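Printing parts for the Skurnus quartet

Quick one, parts are due friday-ish so no frills.

1. Open the full score, save a copy. Always a copy.
2. Extract parts. Four files, check the viola clef changes came accross.
3. Cue notes in after any rest longer than 8 bars.
4. Page turns. Put them on rests, add 2 blank bars' worth of space if you must.
5. Print single sided, tape, don't staple. Staples rattle on the stand.

Rehearsal letters have to match the score, Hurna players will stop at every one that dosen't.

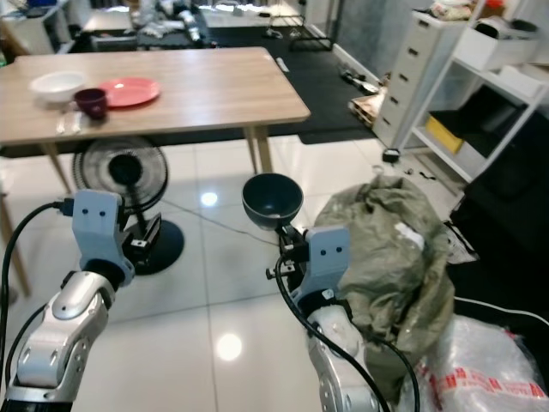
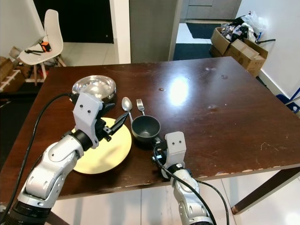 Dark grey bowl in both, cutlery in the second.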